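Mendstead Home Forum > Kitchen and Table > Serving and storage
Topic: Soup counter for our shared dining room, where to put spoons and chopsticks?

nakholm_kitchen
April 10, 2024
Hello everyone. I take care of the dining room in a shared house in Nakholm. On soup evenings people serve themselves from the counter, and then they sit down. We have two round wells set into the counter, both with glass lids, and I bought new dishes in white and light blue because the old ones did not match any more.

My problem is the order of things. People take the bowl, go to the table, and come back for chopsticks. Then they come back again for a napkin. In the evening there is always a small crowd in front of the wells. I have the bowls next to the wells now and the caddy behind them.

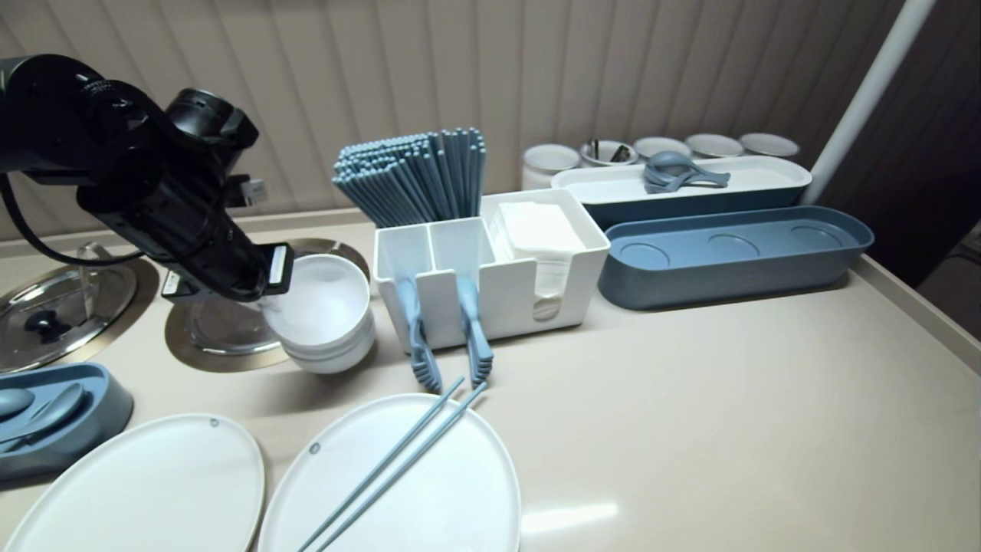
The counter as it is now: wells on the left, bowls, caddy with chopsticks and napkins.

The soup spoons are in the long white tray by the wall, and I think this is too far for the shorter people. What would you change? I can not move the wells, of course.

mamani_fan
I would turn the whole thing around in my head. The person comes, takes a bowl, takes soup, and after that has one hand busy. So everything after the soup must be easy to take with one hand. Chopsticks standing up in the caddy are good for this. Napkins standing in the caddy are less good, because you pull one and three come out with it. Put them flat on the dining table.

lidandladle
I don't agree about the napkins. Flat on the table they get splashed, and somebody always puts a plate on them. In the caddy they stay clean. If three come out together, the compartment is packed too tight. Take out half of the stack and fill it again later.

What I would move is the long blue-gray tray, the empty one. It takes a lot of good space in front. What is it for?

nakholm_kitchen
It is for small sauce dishes, it has round places for them in the bottom. But on soup evenings we do not use it much. You are right, I could put the spoons there and they will be closer.

grayoat
I have a similar tray from Tonska and it is not good for spoons. They slide into the round places and lie in all directions. I went back to a tall cup. You have a row of white cups at the back already, so use one of them, handles up. It is also more hygienic, people touch only the handle.

lidandladle
Handles up means the wet part of a just washed spoon sits in the bottom of the cup. Dry them very well or you will get a smell. I had this.

mamani_fan
Another idea is to set the table before, with a plate and a bowl at each place, and the spoon already in the bowl. Then nobody needs to look for anything. They take the bowl to the counter and bring it back.

nakholm_kitchen
I tried this too with the new dishes, and I must say I like how it looks.

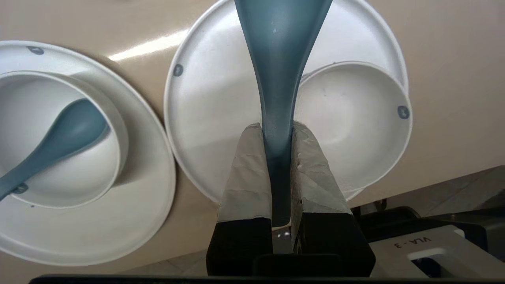
White plates and bowls with the small logo, and the blue-gray spoons.

But I have a question about it. If the spoon is in the bowl, the person must take it out before serving the soup. Where do they leave it? On the plate?

mamani_fan
Yes, on the plate. It is one second of work.

grayoat
People will not do it. They will carry the bowl with the spoon inside and pour soup over the spoon, and then the handle is wet and hot. Put the spoon on the plate from the beginning. It looks less nice, but it works.

And I would keep the very big spoon away from the places. It is for serving, so it belongs near the soup. You have the spoon rest on the left side of the counter, is there room for it?

nakholm_kitchen
There are two light blue spoons on the rest already. I can look for a second rest. Mendstead has one for 725 but this is too much for me, I would pay 300 at most.

lidandladle
Use a small plate. It costs nothing and you can wash it with the rest.

nakholm_kitchen
A small plate, fine. So my plan for the next evening: spoons on the plates at the table, chopsticks and napkins stay in the caddy, fewer napkins, and the long tray goes into the cupboard. We will be 11 people, so it will be a good test.

mamani_fan
I still say napkins on the table, but please write how it went.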